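ナビ:トップ|ニュース|コラム|レース結果|バックナンバー
最終更新:6月4日

パドックの隅っこが好きだ

サーキットに行くと、私はつい強いチームを素通りしてしまう。目当てはいつも後ろのほう。今季でいえばPrastlowである。Prastlow、知ってます? 知らなくても全然かまいません。開幕から入賞3回、最高位は8位。それでも私は応援旗を振っている(しかも自作だ)。

2月のテストはひどかった。予定していた200周のうち、走れたのは87周だけ。ギアボックスが音を上げ、替えの部品は届かず、午後はずっとシャッターが下りたままだった。私は寒いスタンドで缶コーヒーを握りしめ、隣のおじさんと「まあ、去年よりは走ったよね」と慰め合っていた。去年を知っている仲間がいるのは、ありがたいものです。
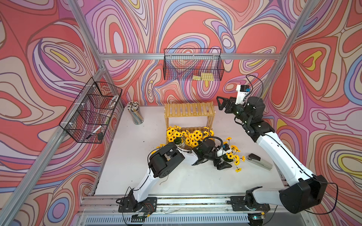
ところが開幕戦、ドライバーのWing-yan Tsangが予選で最初の関門を抜けてしまったのだ! しかもタイヤは中古。私は変な声を出して、前の席の子どもに振り返られた。決勝では早めのピットインでCedisの2台をまとめてかわし、終盤はTrarkarに追い回されながら8位でゴール。ああいう粘りを見せられると、もう離れられない。
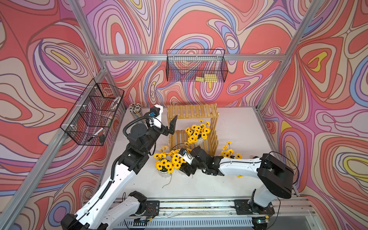

黒いワイヤーバスケットと黄色いスポンジ2つ。

レース後の囲み取材で、Tsangは「最後の5周は無線を切りたかった」と笑っていた。エンジニアが残り周回を何度も言うので、かえって気になったらしい。わかるなあ。私もマラソンの沿道で「あと少し!」と言われると足が重くなるほうだ。

心配なのはお金の話である。ChuangのスポンサーロゴがリアウイングからノーズにΩ移り、そのぶんずいぶん小さくなった。ファクトリーの人員はほぼ40人、大手の一部署より少ないくらいだろう。夏までに新しいフロアを入れると聞いたけれど、私は半分だけ信じることにしている。

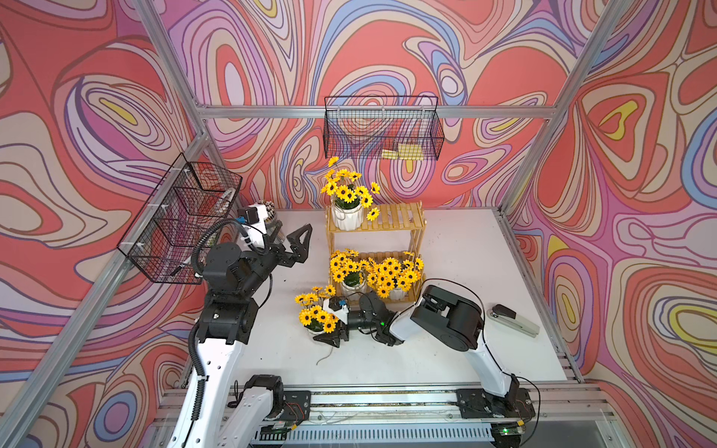 渦を巻くような柄の壁と、白い台。

次戦は直線の長いコースで、Prastlowには正直つらい。雨が降れば話は別だから、私は朝から天気図ばかり見ている。旗はもう洗って干しました。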